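Linen room and folding table, walk-round checklist
Inari site, ground floor. Used with the Raltell washer and both Jimeck dryers.
November copy, replaces the one taped inside the cupboard door (take that down please)

Go through in order, door to back wall. OK / NOT OK / N/A. Comments go right under the item, short is fine. Anything marked STOP means stop using it and put a tag on, don't just write it down.

17 items. Took me most of an hour with interruptions, should be a lot less.

DOOR AND FLOOR

1. Door opens all the way, nothing behind it
OK
Comment: was NOT OK last time, rolled mat behind it. Mat moved to the rack. Keep it there.

2. Floor dry from door to dryers
OK
Comment: checked after a full wash load. Old stain by the drain is a stain, not water. Stop reporting the stain.

3. Walkway clear, wide enough for the cart
NOT OK
Comment: two bags of returns in the walkway again. Cart goes round them but only if you lift the back end. Lifting the back end is how the wheel got bent. Moved bags to bottom shelf myself. Need a real place for returns, asked Makokha about a narrow bin, no price yet.

4. Drain cover seated, no rocking
OK
Comment: stepped on all sides of it. Fine.

WASHER (RALTELL)

5. Hoses, no bulge, no drip at the taps
OK
Comment: ran a dry paper towel round both fittings, came out dry. Cold side tap is stiff. Not leaking, just stiff. Don't put a wrench on it.

6. Door seal, wiped, nothing caught in the fold
NOT OK, fixed
Comment: hair tie and a good bit of gray fluff in the lower fold. Pull the rubber back with your fingers and LOOK, wiping over the top does nothing. Fluff is from the gray cloths, they shed the first few washes.

7. Door won't open while drum is turning
OK
Comment: tried it. STOP item if it ever does open. No "it only did it once."

DRYERS (JIMECK, LEFT AND RIGHT)

8. Lint screens clean, both
Left OK, right NOT OK
Comment: right screen had a thick felt on it, so more than one load went through. Every load, not every shift. This is the one on the whole sheet that starts fires. Cleaned and put back. Screen frame has a small bend at one corner but it seats.

9. Duct at the back, not crushed, not loose
OK
Comment: right dryer had crept back toward the wall. Pulled it forward a hand's width. Chalk line on the floor now, front feet stay on the line.

10. Nothing stored on top
NOT OK
Comment: cardboard box and a spray bottle on the left one. Tops get warm. Removed. Box was empty, bottle went to the locked shelf.

11. Nothing left sitting in the drum after the end of the cycle
OK
Comment: both empty when I looked. Hot cotton in a heap holds heat a long time, so take it out, spread it, let it cool before it gets stacked. Same goes for kitchen cloths double, if there was oil in them they get washed again, they do not get dried.

FOLDING TABLE

12. Table top wiped before clean linen goes down
NOT OK
Comment: white top, so at least you can see it. Small dark specks scattered over the surface. Needs a damp wipe then a dry one, before the cloths come out, then again half way through a big batch. The gray ribbed ones with thin white stripes pick up everything in the ribs, and you don't see it on gray until somebody opens it up somewhere clean. Hold each one up by the end, let it hang, quick look at both sides, then fold.

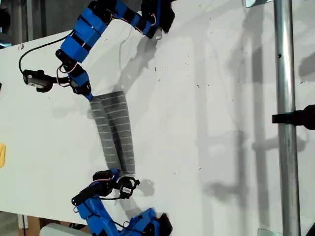
Comment added by evening shift: I don't agree the wipe should come before the cloths every time. If the top is still damp the first few on the pile go back to the shelf damp underneath, and then they smell by the weekend. Could we do the wipe at the end of the batch so it dries overnight, and only brush off in the morning? Also the brush is missing.

Reply: fair on the damp part. Change to: wet wipe at end of batch, dry wipe or brush at the start. If there's specks that don't brush off, wet wipe and wait. Fold on the rack side meanwhile. Brush found, was in the returns bag, it now hangs on the hook by the window. Will fix the wording on the next copy.

13. Table edges and underside, no splinters, no burrs, nothing that snags
OK
Comment: ran a scrap cloth all the way along the edge by hand, didn't catch. Use a scrap, not your palm. One thing I'd like, felt pads under the feet, it squeals when somebody leans.

14. Cloth check while folding: holes, loose threads, worn ribs, stains
NOT OK, some pulled
Comment: the pile of striped ones is mixed, old and new together. Old ones are thin where they get gripped, always the same end. If you can see light through it, it's a rag. Rags go in the rag bin, not back in the stack "for now". Loose threads get snipped, never pulled, pull one and the whole stripe goes wavy.
Second comment: please fold the striped ones along the length first, then in half, then in half again. Open edges all facing the back. Stacks that are folded three differnt ways slide off the shelf and then we're washing them again.

POWER AND HEAT

15. Cords, plugs, outlets. No tape repairs, no scorch marks, nothing trailing across the walkway
OK with a note
Comment: steam press is 2000 W and it was on the same strip as the radio and the label printer. Not OK. Press goes straight in the wall outlet, by itself. Strip moved up off the floor. Unplug the press when you leave the room, even for a minute. Light stays on a while after the switch is off, go by the plug, not by the light.

16. Press plate and pad, clean, cool when parked
OK
Comment: pad has a tan mark near the front corner. It was there before. Wrote the month next to it in marker so we can tell if it grows. Gray cloths do NOT get pressed, flattens the ribs and they stop soaking anything up. Guest towels neither. Pillow cases and table linen only.

SHELVES AND CHEMICALS

17. Shelves fixed to wall, heavy things low, bottles capped and labeled
NOT OK
Comment: one bottle with no label, clear liquid. Didn't sniff it, don't sniff it. Bagged and put on the locked shelf for pick up. Detergent tub was on the top shelf, should be bottom, brought it down. Shelf brackets tight except the far left, it moves a little when you push up. Light stuff only on that one until it's done, pillow cases at most.

OPEN AFTER THIS ROUND

Returns, no bin yet (item 3). Waiting on Makokha.
Right dryer lint (item 8). New note on the dryer door at eye level. Check again on next round.
Table wording (item 12). Change agreed, see comments.
Felt pads for table (item 13). Cheap, just need somebody to pick them up.
Far left bracket (item 17). Needs a longer screw and somebody who knows what's in that wall.

COMMENTS ON THE SHEET ITSELF

From the morning shift: can the sheet say what to do when you're alone in the room? The dryer pull-forward is not a one person job, at least not for me.
Reply: agreed. Nobody moves a dryer alone. If it's behind the line, mark NOT OK, leave it off, wait for a second person. Adding it to item 9.

From the morning shift: what about gloves?
Reply: box of 7 pairs on the hook rail, for the returns and the drain. Not for folding, you can't feel a damp spot through them. Wash hands before folding instead. Tell me when we're down to the last pair or two.

From evening shift: the cool down before stacking, how long. It doesn't say.
Reply: back of your hand on the middle of the heap, not the top. If it feels warm at all, spread it out more and leave it. With the thick gray ones it's longer than you'd think, the ribs hold the heat. No more than 4 deep on the rack while they cool.

From evening shift: pen on a string for the clipboard, the pens walk.
Reply: done.

From the front desk: we got a striped cloth in with the bath mats. Mentioning it.
Reply: thanks. Labels on the shelf front were swapped, gray cloths left, mats right. Swapped them back. If the label and the pile don't agree, ask before you fill up the shelf.

Next round when the bracket is done, or end of the month, whichever comes first. Leave the filled in sheet on the clipboard, old ones in the folder under it. Sign at the bottom and put the time, there was one last month with no time on it and I can't use it.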